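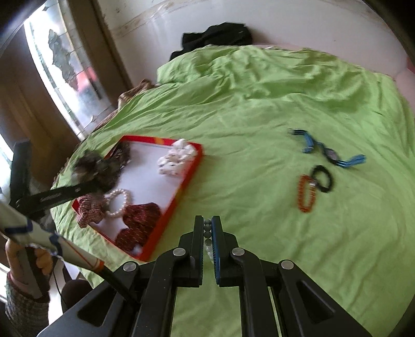

Sorting task, Sullham site: red tray, green sheet, both hand-held grippers.

Progress to the end of January
We logged 1,214 usable runs of the tray task. We also lost 22, all to the same fault. The jaw on unit 2 stopped closing fully partway through a run while the log cheerfully recorded it as shut. According to our data, we are now very good at picking up air.

Mivano traced it to a loose pivot bolt and sent five replacements – we had asked for two. Runs with the fault have been pulled from the Zallov set. A jaw check now comes before each session, and the budget is unchanged.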